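Planning a Community Dance Night: Project Report
Gregor MacKinnon and Archie Lamont
26 April 2018

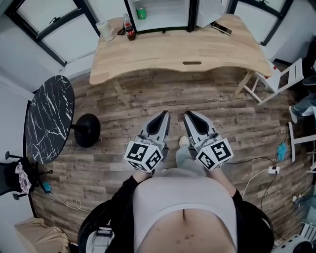

Figure 1. The left and right grippers, each with its marker cube.

Introduction

Our project was to plan and run one free evening event at the Fesamcombe community hall and report on how it went. We chose a beginner folk dance with a live band because the hall had not held one since September. The target audience was families from Fesamcombe and Flevutley.

Planning

We started with a budget of $1000. The band, Zilholm, took the largest share, and the rest went to posters, snacks and a sound system rental. Zilholm plays two sets with a break, so we put the snack table and the children's craft corner in the break. Ms. MacAulay, who teaches the evening class at the hall, agreed to call the dances.

Publicity

Posters went up in the library and both grocery stores. We also put a notice in the Flevutley school newsletter, which goes out to 3217 addresses. The newsletter notice had the wrong start time in it and had to be corrected the week after.

Results

Over 100 people came. Most stayed for the first set, and fewer stayed for the second. The craft corner ran out of paper early. The feedback cards asked three questions, and the most common complaint was that the music was too loud near the stage -- we had set up the chairs too close to it.

Changes for next time

We would start half an hour earlier, move the chairs to the back wall and ask Ms. MacAulay to teach the basic steps before the band begins. The leftover money was returned to the hall's event fund.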